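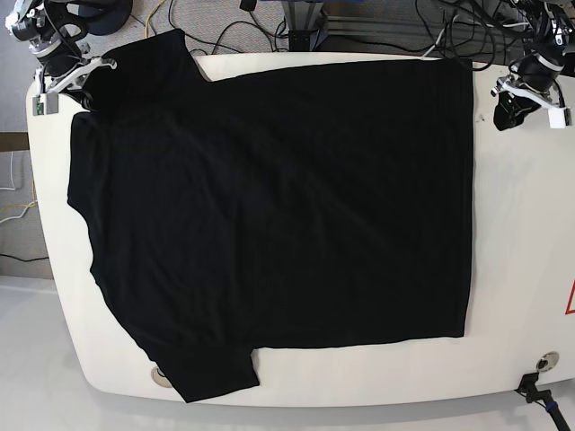

Chapter 21
Folding and Presentation of Knit Garments

Objectives

After studying this chapter, you should be able to:
identify the reference points of a short-sleeved knit garment
prepare a work surface and lay out a garment for folding
distinguish the rectangular fold from the retail fold
calculate the shelf space needed for a given folded size
recognize the common faults in a folded stack

Key terms

body panel, fold line, grain, hem edge, reference point, relaxation, retail fold, shoulder line, stack height

21.1 Why knits are treated separately

Chapter 20 dealt with woven shirts, which hold a crease and can be folded against a collar stand and a button placket. A T-shirt has neither. It is cut from jersey, a weft knit that stretches more across the width than along the length, and it changes shape slightly each time it is lifted. Two operators folding the same shirt by the same written method can obtain widths that differ by a finger or more. Most of the difference comes from the layout of the garment before the first fold is made.

For this reason the chapter gives more space to layout than to folding. An operator who lays out well can learn any of the standard folds in a short time. An operator who lays out badly will produce uneven stacks with all of them.

21.2 The work surface

The surface must be flat, clean, and larger than the garment with the sleeves extended. A smooth finish lets the fabric be drawn into position with the palm. A rough or padded finish grips the knit and holds wrinkles in place. Ironing boards are unsuitable for this work because of their narrow shape and padded cover.

Rounded table corners are preferred where garments are pulled across the edge, as square corners may snag a loose stitch. The color of the surface should contrast with the garment. Black jersey on a dark table is difficult to align by eye, particularly at the hem, where the stitching is the same shade as the body. On a white table the outline can be checked at a glance. Where light and dark garments are handled on the same line, a mid-gray surface is an acceptable compromise.

Working height is set so that the forearms are level when the hands rest on the garment. Adjustment procedures for the Vutomik table are given in Appendix C.

21.3 Reference points

The standard T-shirt has the following reference points:

Shoulder points: the two outer ends of the shoulder seams, where the sleeves are set in.
Neck points: the inner ends of the shoulder seams, at the collar.
Underarm points: the junction of sleeve and body panel on each side.
Hem corners: the two lower corners of the body panel.

The body panel is the area between the shoulder line and the hem edge. In a correct layout it forms a near rectangle, with both side edges parallel. A side edge that bows outward usually indicates fabric bunched beneath it.

The collar is the thickest part of the garment, and the ribbing tends to stand up from the surface. It should be pressed down with the flat of the hand before any fold is made. A raised collar shifts the shoulder line and carries the error through to the finished width.

21.4 Relaxation

Jersey that has been pulled into place recovers gradually. The layout should be left untouched briefly, then checked again at the hem corners. Soft diagonal creases across the body panel are a sign of uneven tension between one shoulder and the opposite hem corner. Lift the garment at the shoulder points, lower it again hem first, and smooth outward from the center. Do not stretch the creases out from the edges.

Case 21-A: The Vernumstead stockroom

The Vernumstead stockroom receives plain T-shirts in cartons of 500 and shelves them by size. An inspection dated September 2, 2020 examined one carton and passed 394 garments. The remainder were refolded. The most frequent fault was a sleeve left projecting past the side edge of the fold; the second was a twisted hem. Consider these results when working through Exercise 2 at the end of the chapter.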